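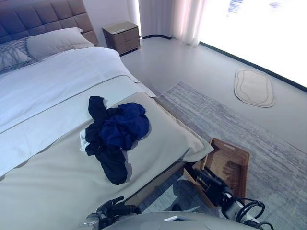
The bed runner question

I swore I would never own a bed runner. They belonged in motels, along with tiny soaps and a kettle you can't fit under the tap. Then we did up the spare room in June and my sister-in-law Noreen Lodhi turned up with a light grey one still folded in tissue paper, and I have to eat my words because I love the thing.

It's where everything lands! Clean washing, the jumper I took off at lunch, the navy and black stuff I keep meaning to put away. I used to dump it all straight onto the white duvet and then spend ages picking off dark fluff (black leggings are the worst for it). Now it goes on the runner and the duvet stays more or less respectable underneath. I'm sure this isn't what runners are for, but a clever person could sell a few more of them that way.

The headboard was the big spend. It's the grey padded one with the squares, from Setgate, and it cost $500 after I'd talked myself out of the velvet one and back into it and out again. Dust does settle in the seams. I go along them with the skinny vacuum attachment whenever I remember, so not often. But you can lean on it for a whole evening with a book and not get a sore back, and our old timber slats could never say that.

Pillows I'm still fiddling with. I've got a plain light grey one in front and a more textured one behind, and I can't decide if that looks put together or like I ran out of matching covers. (I ran out of matching covers.) Mohsin Sial from the Zedthorpe markets reckons a mustard cushion would lift it. He also sells mustard cushions, so make of that what you will.

As for the folding, my system at the moment is bottoms first, then tops, then whatever's inside out. I do it standing on the window side with the radio going - sitting down is fatal, I just end up lying on the pile. Small things go straight in the nightstand drawer without being folded at all and I feel no shame about it.

Next job is curtains. The room gets gorgeous light but guests have started mentioning the hour they wake up, always very politely. I had a quote of $2150 for the proper lined ones and laughed out loud on the phone, so I'll be measuring up and having a go with the sewing machine. If anyone has a blockout fabric they like that doesn't smell like a new shower curtain, please leave me a comment.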